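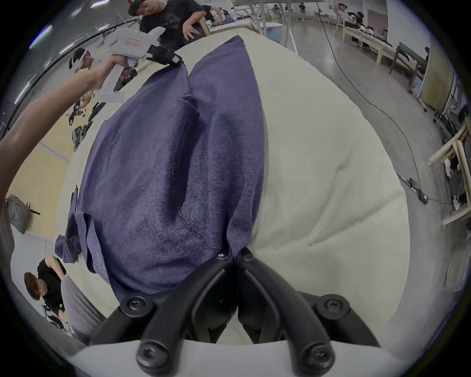
Navy sweatshirt on the padded table, seam up.

**To:** Finanton Clothing Store list
**Date:** 12/24/21
**Subject:** Re: Sweatshirts and the new shelves

Replying to the message from the Finanton end, which I'm quoting so the rest of the list has it:

> The last delivery from Grunerau came in fine but the sweatshirts don't fit the shelves. The old shelves were deep and it didn't matter how things were folded. The Plerosent ones are shallow and anything folded the long way hangs over the front and slides off when you pull the one underneath. We refolded 300 of them on Tuesday and would like not to do it again. Could someone say what the fold is meant to be? Also, are polo shirts going in with sweatshirts now or is that a mistake?

Sorry about the refolding. We were still going by the November sheet, and that was written for the old shelves. The stock count here is 2,657 pieces and a good part of it is already boxed. Those boxes will be marked OLD FOLD on the short side and we'll send them last.

Sweatshirts first. Get the whole thing on the table before you fold anything. Most of the bad ones I've opened had a sleeve trapped underneath or a ridge along the top edge where the cloth had doubled over. Fleece hides this well, dark fleece especially, and you only find the lump when the pile starts to lean. Take it by the top corner and the far side and pull it out again if it has bunched.

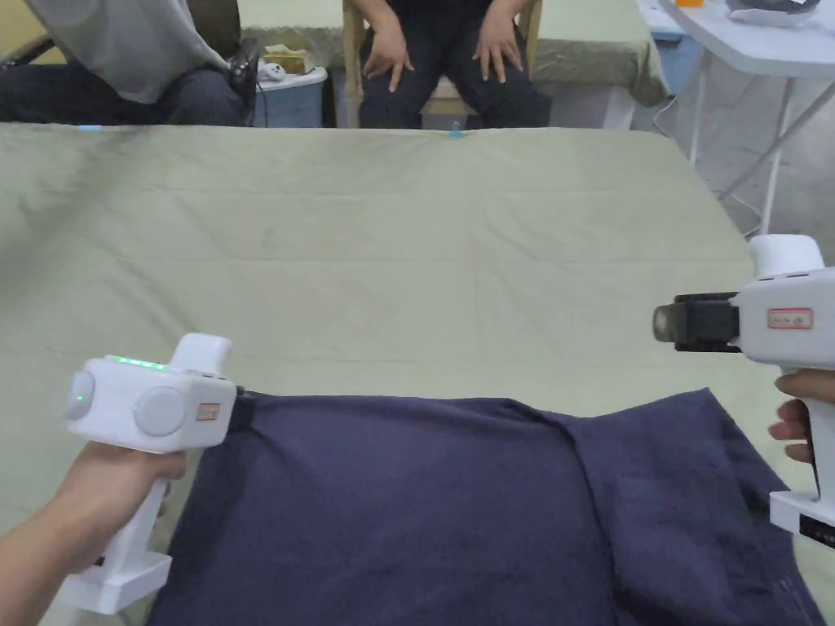 ## The fold for the shallow shelves

1. Lay the sweatshirt front down, neck away from you.
2. Bring one side in to the middle and lay the sleeve straight down along it. Do the other side the same.
3. Fold the hem up in three, not in half. Halves give you the long fold that slides off.
4. Turn it over so the neck faces up and the size can be read without lifting it.

If the hem has a wide rib, turn the rib under before the first fold or the bottom ends up thicker than the top. Hoods go flat on the back before step 3. Zips are done up to the neck.

Piles are eight high at most. I'd rather have a second pile started than a tall one that needs holding.

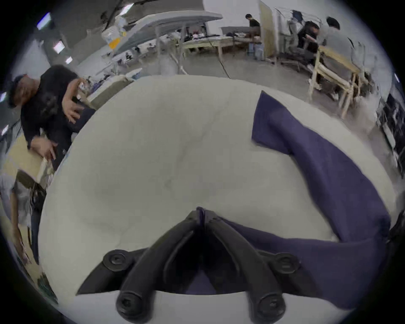

**Serrano**
*Folding and packing, Grunerau*

Now the polo shirts. They were put in with the sweatshirts by mistake, and only the long-sleeved ones. The label printer gives both the same code and we had been sorting by label. Until that's put right, please sort by collar: if it has one, it goes on the shirt shelf, whatever the label says.
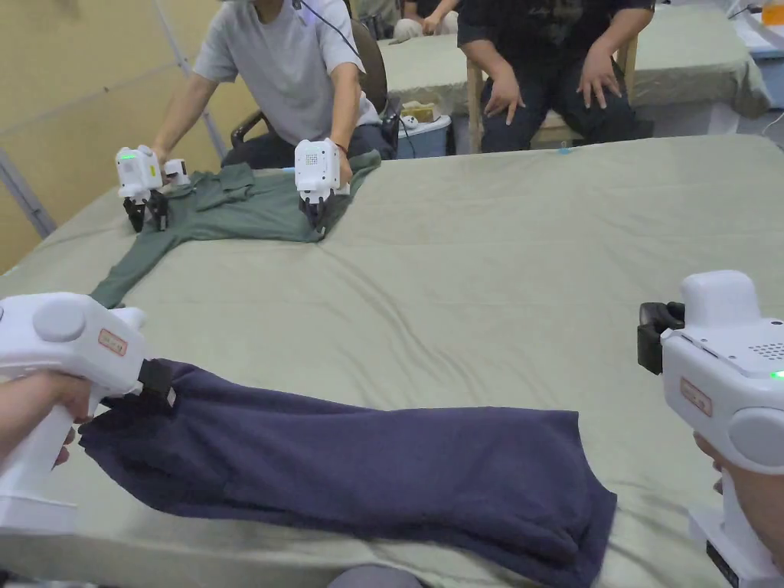
Long-sleeved polos take the same fold with the collar stood up first and pressed down again at the end. Button the top button only. They are thinner, so they can go twelve to a pile, and they slip more than fleece does – keep them at the back of the shelf.

The tables here stay covered. Bare ones catch on the knit, and we had two jumpers with pulled threads last winter. If Finanton is short of covers, any plain sheet will do, washed and with no fluff on it. Navy shows every bit.

Still open: what to do with the sizes above XXL. Folded in three they are wider than the shelf divider and I haven't found a way round it. They are in a box by the door for now. If anyone on the list has a fold that works, send it here and I'll try it on the next batch.

The next delivery has two boxes in the new fold and the rest in the old one. Please open the new ones first and tell me if they fit.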